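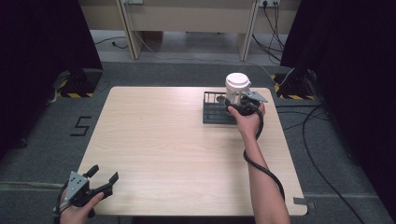 What is the best way to store lidded cups and tall containers on a small table?

Give the cups a low open rack with upright bars, put it towards the back of the table, and keep anything tall in a clear container where you can see the contents from outside. The front half of the table should be left for working on.

Zokari: A Small Table That Stays Tidy
Project report, second year, Product and Interior Studies
Ebenezer Akolgo and Adwoa Owusu
Pasetitz College, Rastden building
Handed in 8/12/22

1. Why we picked this

We both love organising things, and we both live in rooms with one small table. Everything ends up on it: drinks, pens, brushes, post, somebody's charger. When the module asked for a project on "an everyday surface", we had our title inside a minute (Zokari was Adwoa's word, and it stuck before we could think of a sensible one). We wanted to find out how far you can get with ordinary holders and containers, without building furniture or drilling into anything.

The brief allowed us 20 pages. We have used far fewer, and most of the crossed-out material was about drawers. Small tables don't have drawers!

2. What we asked people

In July we put a short questionnaire round the college and got 119 replies, which was brilliant for a form we had pinned up next to the lifts. We asked what people kept on their table, what they knocked over, and what they could never find. Drinks were the most common thing to be knocked over. Pens, scissors and brushes were the hardest to find, usually under paper. A good many people wrote long answers about lids, and we enjoyed those enormously. One simply said "the lid is always in another room".

3. The rack

Our first rack was a solid plastic tray with a raised edge. It caught spills well but did nothing for a cup that was tipping, and crumbs collected in the corners. The wire type was so much better that we dropped the tray after one afternoon. A low rectangular rack with bars standing up along the back and sides gives the cup something to lean against, and you can still get your hand to it from the front.

We tried it in several places on the table. In the middle it was a nuisance. On the front edge it was easy to reach but sleeves caught on it. Back and to the right was the favourite for right-handed people, and we expect the left would suit left-handers, although we only had one to ask and she said she didn't mind.

Plastic cups with lids were the cups we liked most for this. A ridged rim is easy to hold on to, and we found that lifting from just under the lid kept the cup upright on its way over the bars. Lifting by the lid alone is a bad habit and we had to train ourselves out of it. Check that the lid is pressed down all the way round first.

Rounded corners on the table helped too, in a way we hadn't expected to care about. Ebenezer had a square-cornered one at home and has the bruise to go with it.

4. The clear container

We had drawn the tall items as a row of separate pots. Three pots looked lovely in the sketch and took up far too much of the table, so we changed to one tall transparent cylinder with the sorting done inside it. Going upwards was the best decision in the whole project.
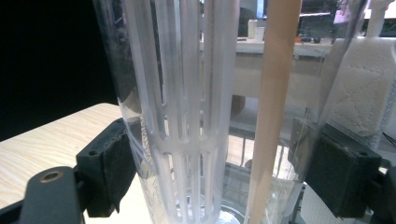
A slotted insert does most of the sorting. Short things go inside it, long things such as a rod or a wooden spoon go down beside it, and the slots mean you can look straight through to see what has dropped to the bottom. We preferred ribs with a band round the middle to ribs that run the full height, which tended to bend when we pushed a handful of pens in.

There are two problems with going tall. The first is weight at the top: a long item leaning on the rim can take the container with it, so we put heavier pieces in first. The second is water. Anything rinsed and put away too soon will drip, and the drips have nowhere to go except the base. Tip the container out over a sink, dry it with a cloth and leave it upside down overnight if you can. We did this at the end of each week and wished we had done it more often.

Clear plastic does show fingerprints. We decided we could live with that, as being able to see everything was the feature people praised most when we showed the idea in class.

5. The 20-minute reset

To test the layout we wrote a tidying routine and did it ourselves every week. It goes in this order:

Take everything off the table and wipe the top.
Put the rack back first.
Cups next, lids on.
Empty the tall container, dry it, put the long pieces back before the short ones.
Papers last, or preferably somewhere else.

The first attempt overran because we stopped to argue over a stapler. After that we finished inside the time, even with music on.

6. What we would change

A rack with a slightly higher back would suit taller cups. We would also like to try a removable base in the cylinder so it could be washed properly, and we have a rough drawing of one which Adwoa is very proud of. Ebenezer would like to repeat the questionnaire with people who share a kitchen table, where the mess belongs to several people at once.

We have put the work forward for the Ansah display in the Rastden foyer, and the drawings are in the appendix, with the drawer ideas at the back for anyone who wants them.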